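Play food storage: keep the bun steamer out or box it up?
Toys and Pretend Play > Kitchens and Play Food

firnton_mama
Posted 10:45
We finally have a table for pretend play and I am so happy with it! White top, pushed right up to the wall, and the bun steamer gets the best spot because it's the thing everyone grabs first.

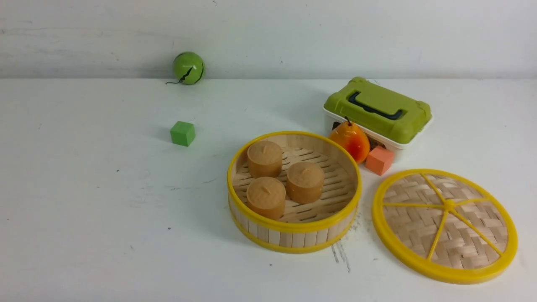
My question is what you all do at the end of the day. I'd love to leave the steamer out for good and put only the small stuff in the case with the green lid. My sister says everything should go away every night or kids stop noticing it. Which camp are you in?

varken22
Posted 11:15
Oh I love the lid on that steamer, it looks like a big slice of lemon! Camp leave-it-out here. Ours lives on a low shelf and gets played with daily. If I box things up they're forgotten by December.

Rima Shboul
Posted 11:51
I'm with your sister, sorry! I ran a toddler room for years and anything that sat out all week turned into furniture. Bring it back after a few days in the closet and it's a brand new toy. I'd put the buns away inside the steamer though, lid on, so the set stays together.

varken22
Posted 12:20
Rima, that works with a whole closet of toys to swap in. With one small table I don't see the point. You'd have a bare table half the week.

firnton_mama
Posted 13:05
Ha, you two are both making sense. I should say it isn't only buns, there's fruit and blocks in the mix too, and they wander all over the table. 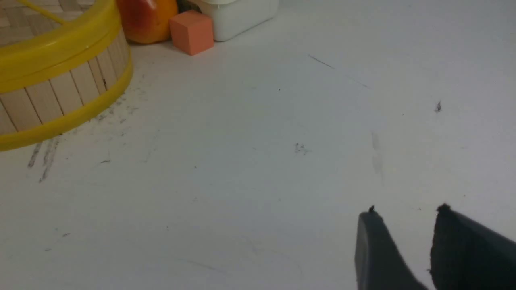
Apple and pink block, next to the steamer

And yes, the top is all scuffed up. Has anybody found something that gets gray marks off white without dulling it?

Boonmee Khunthong
Posted 15:29
Baking soda paste and a soft cloth, and go easy. Try a corner first. Skip the scrubby sponges – I took the shine right off a Lindqvist table that way and I'm still mad about it.

On the steamer, I'd leave it out with the buns in and the lid off to the side. My two walk up and start "cooking" before I've even got my coffee. With the lid on they go right past it.

Rima Shboul
Posted 15:50
Okay, lid off is a good point, I'll give you that one. I still say rotate the blocks and fruit.

firnton_mama
Posted 16:10
Trying Boonmee's way this week! Steamer stays, buns stay in it, and I'm keeping a couple of green things on the table because they're fun to "shop" for before the cooking starts.
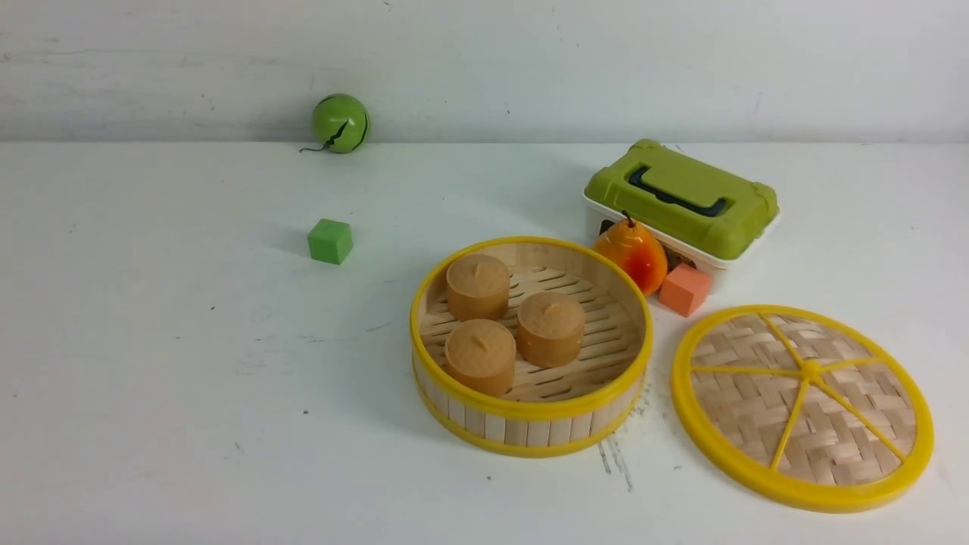 Next on my list is a pair of kid-size tongs, the blunt kind. Purnuveo has some but the reviews say the spring is stiff. Does anyone have them?

varken22
Posted 16:42
We do, and they are stiff. My four-year-old manages with two hands and thinks it's hilarious.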